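Bring Back the Paper Bus Schedule

4 min read

The transit agency in Brulcombe stopped printing bus schedules in January. The notice said riders could find everything in the app, and that the money saved would go toward service. I ride the 229 to work and I have the app. I still think the decision was wrong, and I think other towns should stop copying it.

Start with what a printed schedule does. It shows the whole day at once. I can see that the buses come often until the evening and then thin out, and that if I miss the one after dinner I have a long wait. The app shows me the next three departures. To learn what happens at nine tonight, I have to open a menu, change the time, pick the stop again and hope it kept my direction. I can do that. My father could not, and he rode the bus for most of his life.

People say that everyone has a phone now. Most people do. Phones also run out of battery, crack, and get left on the kitchen counter. Kids ride the bus, and plenty of parents would like to wait a few years before handing a child a phone. A sheet of paper in a coat pocket covers all of these people and does not ask them to make an account.

Then there is the stop itself. The old signs in Brulcombe had a frame with the times posted under the route number. The new signs have a stop code. Mine is 1444. You type the code in and the times come up, if you have signal. At the Drurnanside end of the route, down by the underpass, there is no signal. So the sign now tells you the name of the place you are standing and a number you can't use.

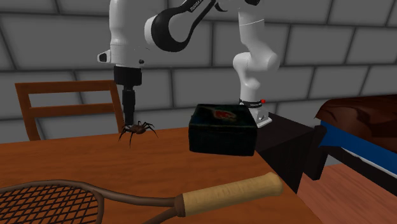

The cost argument deserves a fair answer, and I don't want to pretend printing is free. Schedules go out of date. Boxes of old ones get thrown away every time a route changes by a few minutes. I have seen racks full of last year's times, and wrong information is worse than none. But the fix for that is to print fewer and print them better. Flomilstead runs a smaller system than ours and prints 800 copies of each route twice a year. They put them in the library, the clinic and the grocery stores. When those are gone, you can ask a driver or print one at the library for nothing. It is a modest arrangement and it works well enough that I picked one up on a visit and knew how to get back to the station.

That visit made me think about newcomers. A person who already knows the system can get by with an app, since they know which route to ask for. A person who doesn't know the system needs to see what is there. A rack of schedules tells you that a bus goes to the hospital, or out to Cheng Road, before it has crossed your mind to look. I found my own dentist that way, more or less. I saw a street name on a schedule and realized I could get there without a transfer.

I would also like the agency to be held to its times. When the schedule was on paper, a change took some effort and some notice. Now a trip can be dropped on a Friday afternoon and the listing just closes up around the gap. Riders who remember the old time are left wondering if they had it wrong. A printed page is a kind of promise - a small one, and often broken by ten minutes, but you could hold it up and point to it.

None of this means getting rid of the app. I use it most mornings to see how late the bus is, and it is good at that. It should keep doing that job. The schedule should go back under the sign, in type large enough to read without glasses, with the phone number for the office at the bottom. If the agency can only afford to do the busiest stops this year, it should do those and add the rest later. The underpass at Drurnanside would be my first pick.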